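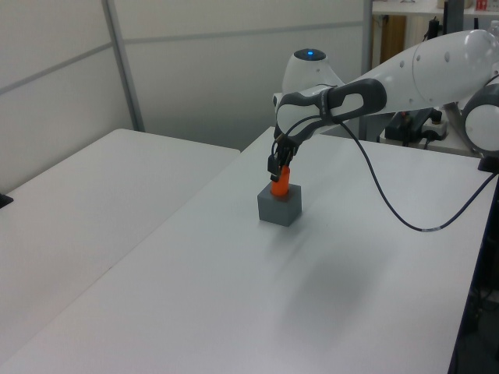
Handout 4: Jammed insertion and the late stop

Reading time: 6 minutes

Read this before the lab session. You will need the log printout from the last handout as well, and the worksheet for Nurnel, which is the name of the peg insertion cell in this course. Skadden is the second cell and is not used this week.

1. What happened

In June the Nurnel cell was running an overnight repeat test. The task was a plain one: pick up an orange peg, carry it to a gray block, push it into the hole in the top, let go, pick it up again and start over. The program had been through many shorter runs during the day with no faults recorded.

On cycle 637 the peg went into the hole at a slight tilt and wedged. The arm kept pushing down. The force limit should have ended the move and sent the arm to its hold position. The stop came late. By then the peg had been driven far enough into the hole that it could not be pulled out by hand, one fingertip was bent, and the block had shifted on the table by 4 mm.

No one was hurt. The cell was running unattended, which was allowed under the lab rules at that time. The rules have changed and the new version is in section 6.

2. Wedging and jamming

These two words get mixed up, so we will keep them apart in this course.

Jamming means the peg stops moving because the force on it points the wrong way. Change the direction of the push and the peg moves again. Nothing is stuck in the strict sense.

Wedging means the peg touches the hole at two points, on opposite sides, and the contact forces hold each other in balance. Pushing harder stores more force in the parts. Changing the direction of the push may do nothing at all. The peg normally has to be backed out, and if it has been pushed hard enough it will not back out either.

Wedging happens early, when the peg is only a short way into the hole. At that depth a small tilt is enough to give two-point contact. Once the peg is well in, the walls of the hole limit how far it can tilt and the danger is mostly past. For this reason the first part of the insertion should be slow and the force limit there should be low. In the Nurnel program the speed was reduced for this part but the force limit was the same all the way down.

3. Where the tilt came from

The peg was straight in the fingers at the start of the run. The log has no direct measure of tilt, but it does have the finger opening at each grasp, and this drifts slowly over the night. The change is small from one cycle to the next and you will not see it unless you plot the whole run.

The explanation we settled on has two parts. The rubber facing on one finger had worn more than the other, so the peg was no longer held evenly. Also, the program picked the peg up from the same hole it had just been put into, and never from a fixed rest. Any error in one cycle was carried into the next. A daytime run began with an operator setting the peg by hand, and that reset the error each time. The overnight run had no such reset.

This is a common pattern in repeat tests. A loop that feeds its own output back in as the next starting position can drift for a long time before it fails, and a short trial of the loop tells you very little about that.

4. Why the stop was late

The force limit was set to 15 N and it was active. The first report said that the limit had been turned off, and this was wrong. Please cross it out if you have the old copy.

The force reading passed through a smoothing filter before it reached the limit check. The filter had been added some weeks before, after a number of false stops. Those false stops came from cable drag: at certain wrist angles the cable pulled on the wrist and the sensor read the pull as contact. Smoothing the signal removed the false stops. It also added a delay of 181 ms between a real contact and the moment the check could see it.

During that delay the arm was still moving toward its target. The peg and block are stiff, so force builds up over a very short distance. By the time the smoothed value crossed the limit, the raw value was far past it.

Two points to take from this:

The raw signal and the filtered signal should both be logged. Nurnel logged only the filtered one until the fault, and the delay had to be worked out afterward on a separate test.

A safety check should read the fastest signal available. Use the smoothed signal for control or for plots if you like. If the raw signal gives false stops, look for the source of the false stops. Here it was a cable that needed rerouting and a clip – a job of a few minutes.

5. Things that did not cause it

The following were checked and ruled out. Students tend to list them in their reports, so they are given here to save time.

Power dip. The supply log was clean for the whole night.

Wrong part. The peg and block were measured after they were cut apart, and both were within drawing size apart from the damage.

Block moved before the fault. The scrape on the underside of the block is a single mark that matches the final push.

Controller restart. There was one, but it came after the stop, when the night check at 6 a.m. found the cell in its fault state and cycled it. That restart also erased part of the event buffer. Do not restart a cell in a fault state until the buffer has been saved.

6. Lab rules from this session on

Unattended runs need a cycle limit, entered in the program itself. A note on the bench does not count.

The peg must be released to a fixed rest and picked up again from there at least once every 15 cycles.

The force limit for the first part of an insertion is set separately from the limit for the rest. Both values go on your worksheet.

Keep your hands out of the space under the gripper while a peg is held, even when the arm is paused. A wedged part can let go suddenly when the brakes release or when the arm backs up.

If a peg is stuck, press the stop, save the log, then call the instructor. Do not jog the arm upward to free it. Jogging up on a wedged peg is how the second fingertip on Skadden was broken last year.

7. Before the session

a. Plot finger opening against cycle number for the full run. Mark the cycle where you would have stopped the test, and write down what you based this on.

b. Using the approach speed on your worksheet, work out how far the arm travels in 181 ms. Compare this with the depth at which the peg first touches the wall of the hole.

c. Sketch the forces on a peg with two-point contact. Show the case where backing it straight out works and the case where it does not.

d. The Degefa chapter in the reader gives a search move for finding the hole by touch. Would that move have prevented this fault? One paragraph is enough. The Brosis chapter covers compliant wrists and is optional, but groups who plan to use one for the project should read it now.

Bring the plot on paper. The worksheets are collected at the start of the session and handed back with the force limits checked, and no group runs its cell until it has its worksheet back.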